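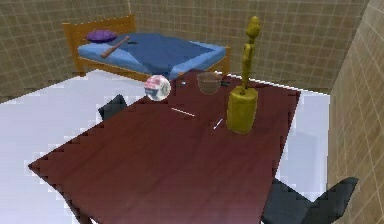

4. Listening at home and the small venue

4.1 Who comes, and what they heard first

The survey was handed out at small blues and roots nights run by the promoter Jevetent between October and the end of the following spring. We received 317 usable forms. The questions were short, as people were filling them in on their knees between sets, and two of them matter for this section: where the respondent had first heard the act on the bill, and whether they had played a whole record by that act at home before coming out.

Most had not played a whole record. The usual pattern was one song, heard on a playlist or sent by a friend, and then a ticket. Older listeners were more likely to own an album, often bought at an earlier show. We had expected support acts to be unknown to nearly everyone in the room, and on the whole they were, but a fair number of people had looked them up on the way to the venue.

The forms do not tell us how people listened, only what to. For that we turned to the interviews. Several people drew a line between music that is on and music that is listened to, and they used the first for cooking or driving and the second for evenings alone. Live shows were put with the second kind, even by people who talked through them.

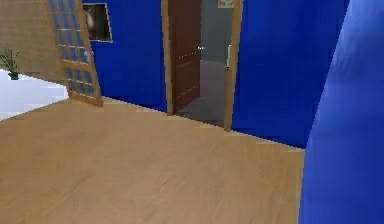 Sound in small rooms came up in almost every interview, though we had not asked about it. Singers with a low or rough voice were said to suffer most, as the words go missing under the bass guitar once a room fills up. Ingeborg Ruppert, who mixed most of the nights we attended, put this down to hard floors and low ceilings and said she cuts the bottom end of the guitar before she touches the voice. The same complaint was made of living rooms. A bare wooden floor running up to a plain painted wall, as in Figure 2, was the kind of space people had in mind when they said a record sounded sharp or thin at home. Rugs and curtains were mentioned as a cure, and two people had moved their speakers into a bedroom.

Figure 2. Interior with wooden floor and blue walls.

4.2 Genre words and how they are used

Press releases for the acts in our sample mixed their terms freely. One singer was billed as soul, country blues and Americana on three posters for the same tour. We asked listeners to name the style of the act they had come to see in their own words. Blues was the word given most often, and it was given for acts who did not use it of themselves. Soul was kept for singers and hardly ever used of a band.

The label Fenine, which released records by four of the acts, had stopped putting a genre on its sleeves. Its manager told us that shops filed the records under blues anyway. Radio was stricter. A track with a long guitar introduction was likely to be turned down by a daytime show and taken by a specialist one, and the artists knew this and sometimes made two versions.

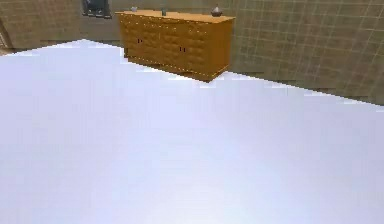

Omar Issa disagreed with the way our question was put, and said that asking for a style makes people reach for a shop label they would never use in talk. He would tell a friend that a singer sounded tired in a good way, or that the band left gaps, and he thought answers like these would have told us more. We think he is right in part. In the interviews, where there was room for longer answers, genre words were rare and comparisons with other singers were common.

The artists' own accounts were mixed. Duangjai Sitthichai did not mind being called a blues singer but had lost a booking at a folk club over it. Comfort Amissah had changed the wording on her website and seen no difference in who wrote to her. Neither felt that the label had much to do with how songs were written – that was put down to the players available and the time they had to rehearse.

4.3 Limits

All the nights in the sample were run by one promoter, and its regular audience is likely to be over-represented. The forms were in English only.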